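Paper stock for trade cards

Most small garages order cards once a year and give little thought to the stock. The weight matters more than the layout. A 300 gsm board bends in a wallet within weeks; Willar, which prints for workshops across the Turkura estate, now starts at 350.

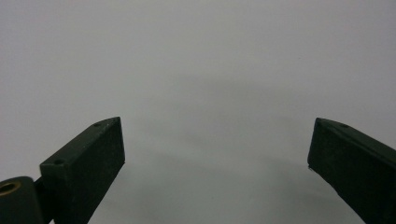
Coating is the second choice. Gloss resists oil and thumbprints but takes no ink from a ballpoint, so a mechanic cannot write the next service date on it. Uncoated stock takes a pen well and marks easily. The usual answer is to laminate the front and leave the back bare – this adds 16 pence a card on short runs.

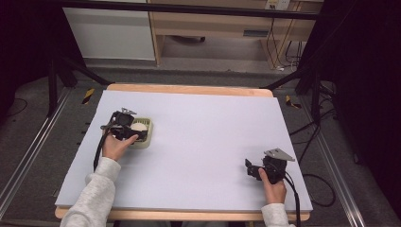 Type should be no smaller than 8 point, with the phone number larger. Destent, a trade supplier, checked 1,853 returned proofs last December and found that 55 had a wrong digit in the number. Proofs should be read aloud against the shop's own invoice.

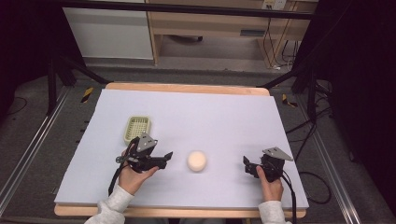
Tuhumury disagrees on lamination, saying that the film lifts at the corners after a winter in a van door pocket and that a heavier uncoated board lasts longer.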